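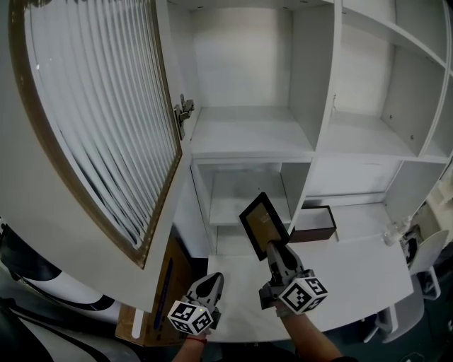
Pedgate Cotton Batting, Low Loft

Item 326
Sold by the yard or by the 10-yard roll
Made for Plerkdale Quilt Supply, Estville

Pedgate is a needle-punched cotton batting for hand and machine quilting. It is thin and fairly dense, it drapes well after the first wash, and it does not need close quilting to hold together. Lines can be up to 5 inches apart. It has a light scrim on one side, which keeps it from stretching on a long-arm frame.

We have carried it for more than 10 years. The mill changed the scrim once in that time, and the current version is a little softer under a hand needle than the old one.

Fiber: 100% cotton, natural color, unbleached
Loft: low
Scrim: yes, one side
Cut: by the yard, folded, or full roll on a cardboard core
Not suitable for: tied quilts with wide gaps between ties

Choosing a side

The side with small dimples is the side the needles went in. Put that side up, facing the quilt top. If you quilt from the other direction, the needle can push small tufts of cotton through the backing, and on a dark backing they show. If you cannot tell which side is which, hold a corner up to a window and run your thumb across it. The scrim side feels slightly rougher.

Shrinkage

Expect the batting to draw up in the first wash. With an unwashed top and backing this gives the crinkled look of an older quilt. For a flatter finish, soak the batting in a tub of lukewarm water, press the water out with towels, and dry it on low. Do not wring it or put it through the agitator. Wash your fabrics first as well.

Natural cotton has flecks of seed in it. They are harmless, but they can show through a white or very pale top. For those quilts we suggest the bleached version, which is listed separately.

Before you baste

Unfold the batting and let it rest flat overnight. Fold lines that stay in can be taken out with a dry iron on a medium setting and a pressing cloth. Cut it at least 2 inches larger than the top on every side -- more if the quilt is going to a long-arm quilter, who will tell you what she needs.

Leftover strips can be joined. Butt the edges together without overlapping them and use a wide zigzag, or whipstitch by hand.

Ordering

Yardage is cut in one continuous piece. Tell us in the order notes if you would like separate cuts. Full rolls ship from our Sutherland warehouse and travel apart from the rest of the order, so they may come on a different day.

Cut yardage cannot be returned unless there is a fault in it. Unopened rolls can come back within the usual return period.

Questions about batting go to Rungnapa Suwannarat at the Estville shop. For guild and classroom orders, ask for Murray Lapointe.

Page updated 19 June 2019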